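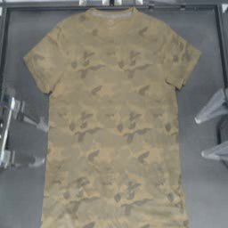 *From the Jurnar modding wiki. Last edited Nov 2, 2024 by Trekeo*

**Grudo** is a freely distributed track conversion for the racing simulator Jurnar, released in December by the Savchuk group. It models a gravel hill-climb road as it stood in 1880, before sealing, with 30 corners and 48 grid slots for rolling starts.

## Technical details

The surface mesh uses a 2000-pixel colour map with separate grip values for the centre line and the shoulders. Rubber build-up is disabled. AI drivers follow a single racing line and do not use the pit lane.

## Compatibility

Dedicated servers must load the track package before any vehicle package. Replays saved under earlier builds do not open. Night lighting is not supported.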